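Three Months With the Lulten Two-Arm Kit

I said in March that I would write up the Lulten kit once we had put enough hours on it to have an opinion. We have now logged 413 hours, so this is that write-up. It is long, and it is mostly about picking up vegetables.

Some background first. I work for a small outfit called Prustgate that plans store layouts for grocers. Last year a few of our customers began asking whether a robot could do order picking in the produce section, where the goods are soft, oddly shaped and piled up with no order to them. We didn't have an answer. Instead of guessing, we leased a Lulten, which is sold as a ready-to-run kit: two arms, two grippers, a body to mount them on, a head camera, a control computer and a year of software support. You can buy it outright as well, but the lease made more sense for us because we didn't know if we would want it past the summer.

Setup

The kit came in two crates. The manual says one person can do the assembly. I would say two, mainly for lifting the arms onto the body. After that the calibration routine takes you through each joint one at a time and is clear enough. We had it moving on the first afternoon and doing something useful by the end of the first week.

The cabling is my first complaint. Each arm has an outside cable that loops at the elbow, and you have to leave the right amount of slack in it. Too little and it pulls when the arm reaches out. Too much and it snags on things. The manual gives this one line. I ended up finding the right length by trial and error and marking it with tape.

The picking test

We set up a produce stand with stepped bins and filled it with artificial vegetables. Real ones go bad, and we wanted the same items in the same sizes from one run to the next. The job is to take an item from the stand and put it in a shopping basket that the other arm is holding. The two arms have to work together, because the basket has to be where the item is going and has to stay put when the weight lands in it.

We ran 241 picks in the set I am reporting on here, with a mix of items. The carrots have leafy tops, which makes them easy for the camera to find and annoying to grip. Tomatoes were the best of the lot. They are round, they stand out, and the gripper closes on them from nearly any direction. The green beans were the worst. The kit can grab beans, but it has no idea how many it has grabbed. If your order is for a fixed amount you will need a scale.

The napa cabbage was the item I was most curious about. It is big for the gripper, and there is only one good way to hold it. Most of the time the left arm takes the cabbage and the right arm keeps hold of the basket rim.
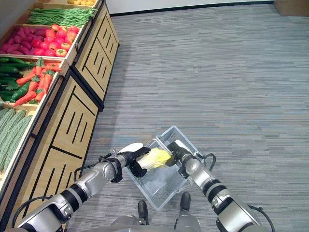

Napa cabbage at the edge of the basket, left arm on the cabbage and right arm on the rim.

Of the 241 picks, 23 failed, meaning the item was dropped or missed the basket, or the software gave up and asked for help. I was fine with that number for a kit at this level. What bothered me more was that the failures came in clumps. You would get a long clean stretch and then several bad ones close together, usually after the basket had shifted in the right gripper. The software does not check its hold on the basket once it has one. It assumes the basket is where it was left. I reported this and was told a fix is planned.

The grippers

The stock grippers are black with white pads. The pads are the part that matters. They have enough grip for smooth things like peppers and cucumbers, and they are easy to swap out. We are on our second set. The first wore down at the corners and started to let go of the heavier items.

You can also buy a softer pad made by Skamum that fits the same mount. I tried a pair for a week. They were better on tomatoes and worse on everything long and thin, so I went back to the stock ones. If you only handle round fruit they may be worth the money.

Speed

It is slow. A person fills the same basket many times over while the kit does it once. There is a speed setting, and I did turn it up, but past the middle of the range the basket starts to swing and you lose what you gained. We left it at the default for all the numbers in this post.

I don't hold this against it too much. A picking robot that works through the night while the store is closed doesn't have to be fast. It does have to be able to work without someone standing next to it, and this one isn't there yet.

Support

This was better than I expected. The service side is handled by a company called Ogunleye, and they answered every ticket we sent, usually by the next morning. One wrist joint began making a clicking noise in the second month and they shipped a replacement with printed steps for the swap. The swap itself took me most of a morning. The software updates have been less smooth. One of them reset our saved basket positions, and I had to teach them all over again. Back up your settings folder before each update.

Would I lease it again?

For testing, yes. The kit does what the sales page says, the arms are solid, and two-handed work is possible with it in a way that it isn't with the single-arm kit we tried before. For a real store I would wait. The basket problem has to be fixed first, and I would want to see it deal with real produce, with all the wet leaves and bruised spots that go with it.

We have decided to keep ours for another term. The next job is bagging, which I expect to go badly at first - thin plastic bags are hard enough to open with fingers. I will post the numbers when I have them. If you have one of these kits and have found a good way to stop the basket from slipping, please leave a comment. I have tried rubber tape on the rim and it helped a little, but it leaves a mess on the pads.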